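Business > Retail > Features

The Snack Money Behind Geken

2018-10-09
By Abimbola Osagie

I bought my first share in a grocery company because of a bag of plantain chips. 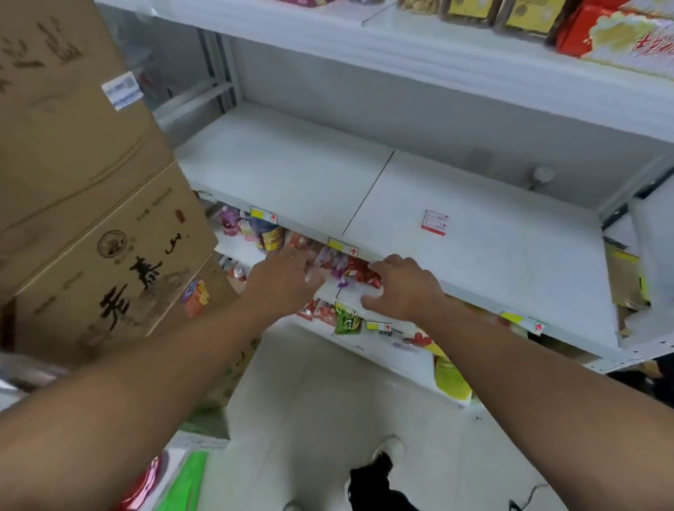 The chips were Adebisi, the chili ones, and I was eating so many of them that my brother told me I might as well own a piece of the business. So I looked it up, and the business belonged to Geken, which also had 15 small grocery stores back then and a warehouse with a leaky roof (it was in the annual report, I swear!). I put in a little money and mostly forgot about it.

Well, Geken now has 934 stores, and its founding family still holds more than 25 percent of the company. I spent a week in October reading its filings on my couch, and what surprised me was how dull the good part is. Groceries barely make a profit. Rice, oil, sugar — the stores sell mountains of it and keep pennies. The money comes from Adebisi and from Brelari, the cookie line Geken picked up six years ago when the old owners wanted out and the bank was getting nervous.

I remember people laughing at that deal. Brelari had one factory and a lot of debt, and the cookies were, let's be fair, a bit dry. They're still a bit dry! But Geken could put them in every one of its own stores the next morning, and it didn't have to pay anyone for the shelf space.

Then there's Mendus, the property arm, and this is where I get less cheerful. Mendus buys the land, builds the store and charges Geken rent, so one pocket pays the other. That's fine while rents are sensible. The trouble is that Mendus has been borrowing to build in towns where I can't see who is going to shop, and the notes on those loans are tiny and near the back. I read them twice and had to go make tea.

I still have my shares. I've thought about selling half and I keep putting it off, partly because the dividend shows up right before the holidays and I've gotten used to it.

Recent in Retail
Mendus breaks ground on two more sites
Why your corner store stopped taking checks
Brelari raises cookie prices again
What a family stake means for small shareholders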